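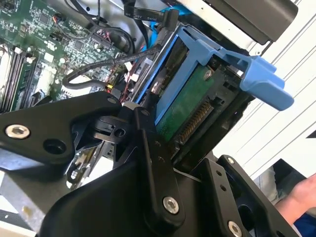
Gripper faults out on drive caddies, but only sometimes. What am I missing?

Posted by drivebay_dan, Wednesday, March 12, 2025

Hi all, first post. I run a little teardown cell at Pakstead where an arm pulls hard drives out of old desktops. It goes in over the board, closes on the blue caddy and backs out. Worked great for weeks! Then on Monday it started stopping halfway through the pull with a grip force fault, code 2254. It's on 5 of the last 8 machines and I can't find a pattern. Same program, same caddies, same force setting. I re-taught the approach twice and it made no difference.

The part that bugs me more -- on one of them the jaws opened by themselves after I cleared the fault, and my helper had a hand near the case. No harm done, but I did not like it one bit.

Posted by zerk_tech

Check your cables first. If the SATA or power lead is still hooked on something, the arm is pulling against the whole computer and of course it faults. We had the same thing in the Zerkstead shop. The drive slid fine by hand, but one braided cable was looped over and snagged every time the arm came up at an angle. Unplug everything and tuck it out of the way before the arm goes in.

Also look at the screws on your finger plates. Ours worked loose after 1,040 cycles and the fingers closed crooked. Thread locker, snug them up, done.

Posted by caltora_user

Agree on the cables, but please fix the other thing first. Jaws moving on a fault reset is a safety problem, and I wouldn't run another case until it's sorted. On my Caltora controller there's a setting for what the gripper does after a reset, and mine was on "open." I changed it to "hold" -- look for something like that on yours. And hands stay out of there until the arm is locked out, even if it looks parked.

Posted by mr_fixit_88

maybe the caddy release isn't squeezed all the way? mine just needed more force, cranked it up and never looked back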